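Right, tea's made, so let's do a thread on getting the gripper on our Urkcombe cell back into shape. This is the simulated copy of the cell. I look after the copy and the real one, and the copy is where I get to break things first.

Starting point: after the April update the fingers were closing a hair late on one side. You'd never spot it at normal speed. I only did because I'd slowed everything right down while I was eating a sandwich.

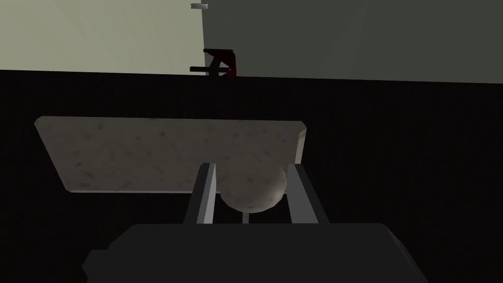

So the first job was to stop blaming the fingers (my usual habit) and look at the file that tells them where "shut" is. Someone had typed the stroke in for the old pair. That someone was me.

Fixed the stroke, saved, ran it again. Better! Still not right. The left finger was now spot on and the right one had a little wobble at the end of its travel, like a drawer with a crumb in it.

Next I turned to the wrist camera. If the camera sits slightly skewed on the wrist, the arm goes to the wrong spot very confidently, and you can waste a whole afternoon on the fingers when they're perfectly fine. Ask me how I know.
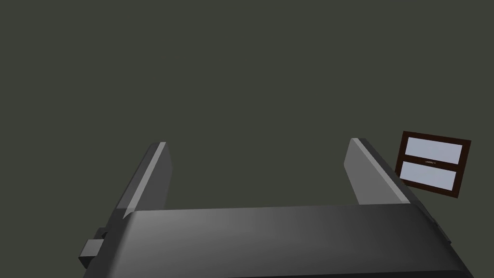
Render: Bestusmont cell files

Camera offset was out by 2 mm. Tiny, but it does add up over a long reach. I put it back to the figure in the Garrido notes and started a batch of 400 open-and-close cycles before going to find biscuits.

11 of them came back flagged, all on the right finger, all near the end of the stroke. Lovely, a pattern! I like a pattern much more than a mystery. 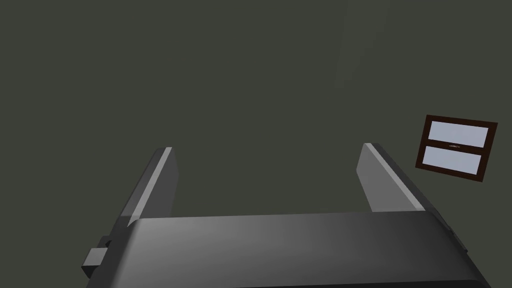

My routine for camera checks is dull but it works. Fingers fully open, nothing in them, arm parked, then save a view and nudge the wrist and save another. I use the little window just past the right fingertip as my marker, and if the strip of wall between the two grows or shrinks when it shouldn't, the offset is wrong again. Takes a minute and saves me reading logs.

The wobble, by the way, was damping on the right finger joint. The left had the new value and the right had the old one. Copied it across, reran the lot, no flags.

Last bit was the low poses, with the wrist tipped back and everything looming over it. I always leave those till the end and I always regret it.
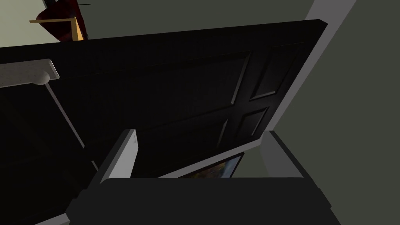

Florencio Marín: did you change the damping on the real one too, or only in the copy? We had ours at Iltham drift apart for weeks because people only ever updated one.

Good shout, and no, not yet! The real one has its own settings file and I want to watch it run slowly before I touch anything. Doing that after lunch.

For anyone following along at home, the change is logged as 419 in the cell notes, with the old values next to the new ones so you can put it all back if I've made it worse.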